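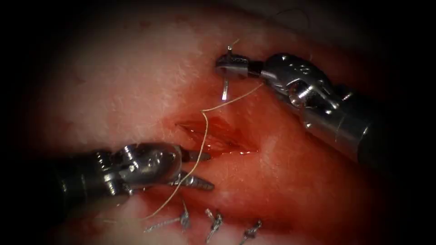
**So do we still need a walk-through if only a few people come in each week?** We do, and I'd say more so — a half-used office hides problems for months. I went round the Mulance floor in March with my coffee and the old Dobson checklist, and my comments are below.

## Doors and keys

- [x] Front door closes and locks. *Sticks a bit, give it a shove.*
- [ ] All key cards accounted for. *Two still active for people who went fully remote. I've asked Zarusness to cancel them!*
- [x] Alarm code changed

## Desks and power

- [x] Chairs checked. *4 have wobbly arms (tagged, please don't untag them because you like the window seat).*
- [ ] No daisy-chained power strips. *Found 2 by the printer. Unplugged one, and the other runs the router so I chickened out.*
- [x] Extinguisher tags in date

## Kitchen

- [ ] Fridge cleared. *No. I opened it and closed it again.*
- [x] Taps run for five minutes after the quiet spell

## Home setups

- [ ] Self-check forms back from everybody working at home. *Still chasing. It takes ten minutes, folks, and yes, the kitchen table counts as a desk.*
- [x] Loaner laptops on the Troten list, serial numbers match

## Money bits

Quote for rewiring the printer corner came in at $2,809 and our limit without sign-off is $2,000 — so I've asked for a second one. Until then keep the space heater off that wall.

Next round is after the carpet people have been.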